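Budgeting for spare gripper fingers and fingertip pads, small arm

Posted in Buying and planning

Luvton

We are putting together next year's equipment request for one bench arm with a two-finger gripper. The work is light handling of small tools and brushes, single shift, with an occasional Saturday run. The arm and gripper are quoted at 1,796 from Josetti. The spares line is blank and I have to fill it in before October. Do people hold complete gripper assemblies, or only the wearing parts? The supplier suggests a full second gripper at 1,121, which seems high for a unit that may sit in a cupboard.

Grigore Pîrvu

Do not buy a second gripper for one arm on one shift. Split the line into three: fingertip pads, finger linkages, fasteners. Pads go first. Ours are changed on condition, and we look at the tapered end, where small parts are picked up.
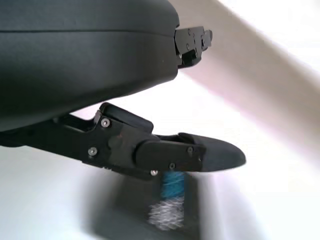 Linkages last much longer if the joint screws are kept tight. Check whether the finger is sold as separate parts or only as a complete side. Josetti sold us complete sides only, and that moved our figure by 200. Ask for the screw sizes in writing as well. Ours are hex socket and the right key was not in the box.

Allow for downtime too. Our last set of pads took three weeks to reach Plirkasside.

cozma_bench

depends what you pick up. we do bristle heads and the fluff gets in the hinges, so I'd put cleaning time in before parts. we set aside 200 a year and didn't spend it all

Luvton

Thanks both. I have asked for a parts list with the linkage priced per side and will move the second gripper to the optional items. Grigore, did you fit the replacement sides yourselves or send the unit back?

Grigore Pîrvu

Ourselves. Allow a morning for the first one, including recalibration.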